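Notebook, customer desk workshop – September

Loyalty card trial, Radivwood store, second look at the numbers

Pulled the sign-up export again this morning. 2,000 letters went out with the card offer and 336 people have registered so far. The Trevo report shows a lower figure. It drops anyone who signed up at the till without an email address, so use the export until the filter is changed.

Of the 336, 34 have called or written to us. Read all of them before lunch. Most ask when points show up on the account. A few want to merge two cards in one household, and we have no form for that. One complaint about the wording on the back of the letter, fair enough, it says "balance" in two different senses.

Tried sorting the messages by topic on paper first, then in the Kumura tool. Paper was faster for this many. The tool put the merge requests under "cancel" and I had to move them by hand.

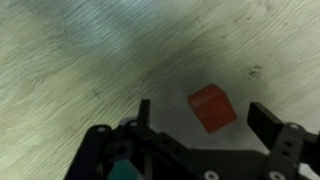 Reply times

Target is same day. We met it for everything that came in before 3 p.m. Later messages sat until the next morning because the Joseph Street desk closes its queue early and nothing gets forwarded. Asked them to leave the queue open until 5 for the rest of the trial. No answer yet.

To do

Rewrite the points paragraph – say 40 hours, which is what the system does, and drop "shortly".
Draft a one-page merge form.
Get the Trevo filter fixed, or at least put a note on the report.
Call back the two people who wrote twice.
Check whether the second letter can wait until the new wording is in. The printer needs the file by noon tomorrow.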